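Bandari Opens Refitted Sample Room With Plywood Shelving Throughout

26 Dec 2021

Bandari, a supplier of packaged goods to small hotels and guesthouses, has finished refitting its sample room and will begin seeing buyers there by appointment after the New Year holiday. The room has new plywood shelving, new carpet and a separate packing area next door. Together the two spaces cover 1815 square feet.

The shelving was designed and built by Planus, a local joinery shop. It is made up of open wooden compartments in light brown plywood, 48 in all, set along the walls so that boxes can be seen and pulled out without moving anything else. The old room used steel racks bought secondhand when the company moved into the building. Those were too deep for most of the stock, and boxes at the back were often missed when orders were put together.

"We sell things that come in boxes, and buyers want to pick up the box," said Sreekumar Raju, who manages the sample room. "Before, you had to ask one of us to go and get it. Now a buyer can walk along the shelves and take it down."

Work began in October with the removal of the racks and the old vinyl floor. Planus built the compartments at its own shop and brought them over in sections. Carpet was laid before the shelving went in. Bandari continued to ship orders during the work from a rented unit across the yard, and all regular deliveries are now going out from the main building again.

The compartments come in 4 widths. The narrow ones hold small items such as soaps and sewing kits. The wide ones take boxed goods in bulk, including the yellow boxes printed with autumn leaves and branches and the word "HOTEL" in large white letters. The plywood was left in its natural color. Bandari looked at painted panels in October and decided against them after a test piece chipped at the front edge.

Labels have not been fixed to every shelf. Raju said the staff want to use the room for a while and see which lines get handled most before settling where everything goes.

"We have moved the soaps twice already," he said. "I would sooner put the labels on once."

Pillai, a linen wholesaler that shares the loading dock with Bandari, will use part of the packing area on weekday mornings. The two companies have agreed to send out joint orders where a customer buys from both, so that towels and boxed goods arrive on the same truck. Customers who already buy from both companies will get a letter with the details. There is no change to prices or minimum orders.

The paper catalog stays in print. The next edition will list the compartment number beside each item so that a buyer standing in the room can find it. A copy will be kept on the counter, and visitors may take one home.

Visits last up to an hour and are limited to five people at a time. Buyers should bring their account number if they have one. New customers can open an account at the counter and place a first order the same day. Parking is behind the building, and the side door is the one to use. The front door leads to the Cernel print shop.
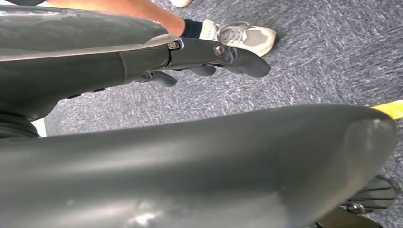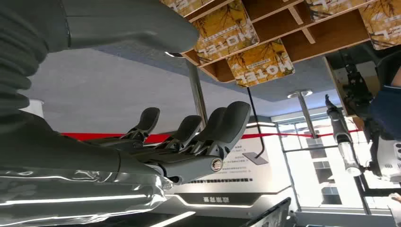

The carpeted sample room. Second picture: yellow HOTEL boxes at the plywood shelving.

About Bandari
Bandari supplies packaged goods, paper products and guest room items to independent hotels, inns and guesthouses. The company is privately owned.

About Planus
Planus makes shelving, counters and storage for shops and offices.

Media contact
Sreekumar Raju, Sample Room, Bandari

Shared 48 times | 4 comments

Comments

innkeeper_dee
Will you be open any Saturdays? Weekdays are hard for us, there are only two of us on the desk.

Marlow B.
Glad the steel racks are gone. I cut my hand on one of those.

T. Okafor
Is the plywood sealed? We put in something similar at our place and it marks if you so much as set a damp cloth on it.

innkeeper_dee
Also can the yellow boxes be ordered by the single box or only by the case? The catalog says case.

Related releases

Bandari and Pillai to Share Loading Dock
Planus Adds Second Saw Bench at Main Shop
Bandari Holiday Delivery Schedule
Cernel Print Shop Changes Counter Hours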